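Progress report to the Zodia Schools Fund
Maths resources project, Cheetham, spring term
Prepared by Duygu Gezer

The grant pays for a set of ratio and proportion lessons for Years 7 and 8, written by teachers and tried out in class before release. 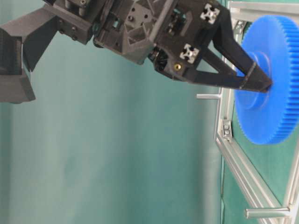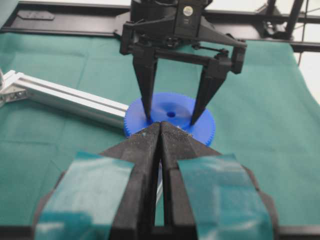 Blue plastic gear, both views.

Work done this term

We planned 36 lessons and all of them now exist in draft. Milagros Arroyo has edited the first two units, on simplifying ratios and sharing in a given ratio. The scale drawing unit went back to its author as the answers did not match the worksheets.

Five schools tried the drafts. Teachers liked the short starter questions. Several said the homework sheets were too long for lower sets, so we are cutting these to one side.

Behind schedule

The unit on direct proportion is two weeks late. Our printer, Jaseo, needs final files by October and we still expect to meet that.

Spending

Printing costs are unchanged. Supply cover came in over budget, and we ask to move the unspent travel money across to pay for it.

Next term

Finish editing, send the end-of-unit tests to schools, and put the finished lessons on the Nanow site.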